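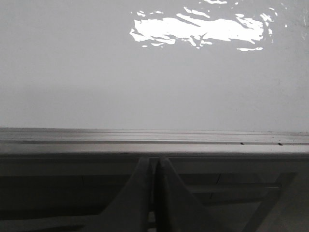 The wrist camera's view of the lower edge of the whiteboard, with the two fingers just under the rail.

The whiteboard is the first thing visitors to Jendevik ask about, and Loredana Negri has stopped trying to steer them towards the other rigs. On the open day she simply started there. Ten of us had signed up for the morning slot, and by the time the coats were off she was already standing beside the board with a cloth in one hand, wiping away whatever had been on it before.

Jendevik is a small firm on the upper floor of a former printworks. It writes software for robot arms. It does not make the arms, and it does not make grippers either, though it owns a drawer full of them and has opinions on all of them. Most of its paid work comes from factories that want an arm to do something slightly different every week, which is the sort of job that used to mean calling in a programmer each time. The handwriting project, known in the building as Vemell, brings in no money at all.

"It is a good test because everybody can mark it," Negri said. "You don't need to know anything about robots to see that a four looks wrong."

She runs the project with one colleague and whichever student is on placement. Before Jendevik she worked on machines that put labels on jars, and she still talks about the work in terms of how many go on straight.

The task sounds simple. An arm is given a marker pen and asked to write a number on a whiteboard. It learns by example: a person moves a set of hand controls, the arm follows, and everything the cameras and joints record during that attempt is saved. After enough attempts, the software tries to do the same thing without a person on the controls. Jendevik had collected 600 of these recordings when we visited. Negri wants 1000 before she will show the results to anyone who might pay for them.

What makes it hard is the pressure. Press too lightly and the pen skates along just off the surface. Press too firmly and the tip splays, or the pen turns in the grip and the line goes off at an angle. A person does this without thinking and adjusts many times in a single stroke. The arm has to work it out from what its cameras see and from small changes in the load on its motors.

Then there is the board itself. Whiteboards are shiny, and the lights in the printworks are long and bright. From the camera on the wrist, a reflection can be the brightest thing in view, and it moves as the arm moves. Early on, according to Negri, the software took to following the reflection instead of the line. They could have bought a matt board or hung a blind over the lights. They decided to leave things as they were, on the grounds that a customer's factory will have shiny things in it too.

"If it only works in the dark with a special board, I have made a toy," she said.

We watched the first attempts from behind a strip of yellow tape. The placement student sat at the controls, which look like a pair of heavy scissors on a jointed stand. When she closed her fingers, the gripper closed. When she leaned forward, the arm came forward. There was a slight lag, enough to notice, and she said it took her a week to stop fighting it.

The first number was a one, which got a small cheer. The second was supposed to be a seven. The long stroke began well and then wandered, and the student lifted the pen away before finishing. She pressed a pedal to mark the attempt as a failure. Failures are kept as well. A man near the front asked why anyone would want those, and Negri told him that the software needs to see what it looks like when things start to go wrong, and what a person does about it.

Fours come up a lot. A four needs a slant, a turn and a long downstroke, and depending on how you were taught, the pen may have to leave the board and come back to it. Landing in the right place the second time is where most attempts are lost. The end of a stroke is another weak point. If the arm is slow to lift, the pen keeps moving a little after the line should have stopped and leaves a hook or a dot behind it.
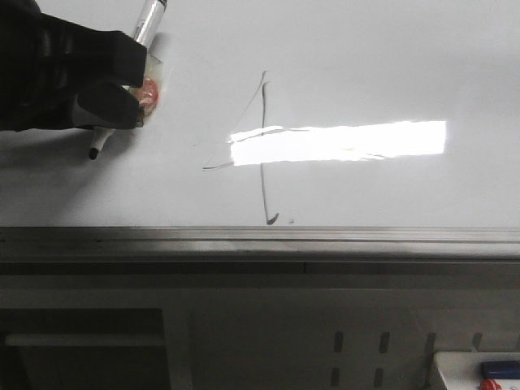 The gripper with a marker at the board. The hook at the foot of the long stroke is the kind of mark Negri would like to be rid of.

The pens are ordinary dry-erase markers. A person can hold one with very little effort, but a round, smooth barrel is an awkward thing for a gripper, and a good deal of the past year has gone on the question of how to stop it slipping. Jendevik tried a clamp that fixed the pen rigidly in place. That worked, in the sense that the pen stayed put, but the arm then pressed so hard that it wore out tips in an afternoon. Softer fingers gave a little when the pen met the board, and the writing got better almost at once.

Negri keeps a row of ruined markers on a shelf above her desk. Some have tips pushed right back into the barrel. One has been chewed by a dog, and she did not say how it came to be included.

After the break we were allowed to try the controls ourselves, 3 minutes each. I was given a two. I managed the curve at the top, lost contact with the board halfway down and then, trying to make up for it, drove the pen in hard enough that the arm stopped itself with a click. The student reset it from the keyboard and said that everyone did that. The woman after me, a retired signwriter, wrote a neat six at her first go and then asked for a wider brush.

The part most people had come for was left until the end. The controls were pushed aside, the board was wiped again, and Negri typed a digit into a laptop. The arm moved up to the board and stopped short of it for a moment. Then it wrote. It was slower than the student had been, and the line had a tremor in it, but the shape was plainly a three. She asked for another and got something closer to an eight that had not been closed. She asked for a four and the cross stroke missed by the width of a thumb.

Over the whole demonstration I would say it wrote more numbers that could be read than ones that could not. Negri wrote the outcome of each one in a notebook, and would not be drawn on a percentage. The two companies that have looked at the project so far, Suda and Kereama, both asked for one, and she told them they would have to wait as well.

Neither of them is interested in handwriting. Suda fits rubber seals into window frames, which means running a tool along a groove with steady pressure and lifting off cleanly at the end. Kereama polishes small metal parts by hand and is short of people who know how. In both cases the difficulty is the same as with the pen: staying in touch with a surface, not too hard, and knowing when to stop.

I asked whether the arm might one day write words. Negri said the student had tried it on a quiet evening with her own name and got as far as the second letter. Words are not on the plan. Joined-up writing is certainly not on the plan. The next step is to move the board a few centimetres between attempts, then tilt it, and see how much of what has been learned survives.

The afternoon group was already on the stairs when we left. Someone had put the kettle on in the kitchen, and back in the main room the student was wiping the board down for them, going over one stubborn patch several times with the cloth and then with her sleeve.

Jendevik plans a second open day in July. Places are free but must be booked, and children over 6 are welcome with an adult.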